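3.2 Faire son lit, ou le laisser respirer : ce que racontent les matins de Nolport

Je commence par le lit, parce que c'est par là que tous mes entretiens ont fini par passer, même ceux qui devaient porter sur le petit déjeuner.

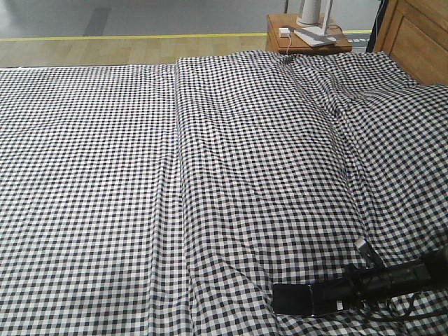 Figure 4. Un lit couvert d'un tissu vichy noir et blanc, plus lisse à gauche, plus froissé à droite.

Mireille Hijazi me répond, en marge d'une première version de cette section, que je vais trop vite : pour elle, faire son lit n'a rien d'un geste du matin, c'est un geste qu'on adresse à la personne qui rentrera le soir, et je ferais bien de relire mes carnets avec cette idée en tête. Je les ai relus (tout un samedi y est passé) et je dois bien lui donner en partie raison.

Reprenons donc. Sur les 57 personnes qui ont tenu un carnet pour l'enquête, beaucoup parlent du lit au futur. « Comme ça, ce soir, il sera prêt », écrit une habitante du quartier d'Ocampo, et la formule revient presque mot pour mot dans d'autres carnets. On retrouve là ce que j'appelais en 2.1 le rangement par anticipation – celui qu'on fait pour le soi de tout à l'heure, fatigué, un peu grognon, qui n'aura envie de rien. J'avoue que j'aime beaucoup ce soi de tout à l'heure ! Il est partout dans le matériau et je ne l'avais pas vu venir.

Mais 11 carnets résistent franchement à cette lecture. Leurs auteurs ouvrent la couette, la rabattent au pied et s'en vont. On aère, on laisse respirer, on « casse l'humidité », selon l'expression d'un monsieur qui tient ça de sa mère et qui n'en démord pas. Ces gens-là ne se disent pas négligents, au contraire : ils trouvent les autres un peu sales. J'ai donc abandonné l'opposition entre lits faits et lits défaits que je proposais dans ma grille de départ, elle ne tenait pas deux pages.

Marwan Boutros, avec qui j'ai codé les carnets, voulait qu'on regarde plutôt l'heure. Il avait du flair. Les lits tirés avant sept heures le sont vite, d'un seul côté, souvent par une personne qui laisse quelqu'un dormir ; ceux de neuf ou dix heures donnent lieu à de vraies descriptions, avec les coins, les oreillers qu'on tape, la fenêtre. Un carnet consacre une page et demie au problème du conjoint qui remonte toujours le drap trop haut – je n'ai rien su en faire statistiquement, mais je le garde pour la section 5, où il est question des disputes.

Reste la question de l'apprentissage. Presque 200 extraits mentionnent un parent, une grand-mère, un internat, une caserne. On fait son lit comme on vous l'a montré, ou alors exactement à l'envers, et dans les deux cas on sait très bien à qui on pense. Les plus jeunes citent moins la famille et davantage la colocation : le lit y devient une affaire de porte ouverte ou fermée, on le tire quand des amis passent, on s'en dispense le reste de la semaine. Je m'attendais à trouver chez eux une sorte d'indifférence. Or leurs carnets sont bavards, parfois drôles, et plusieurs notent leur propre gêne à l'idée que je les lise.

Je reviens sur cette gêne en 3.3, à partir des entretiens menés en septembre.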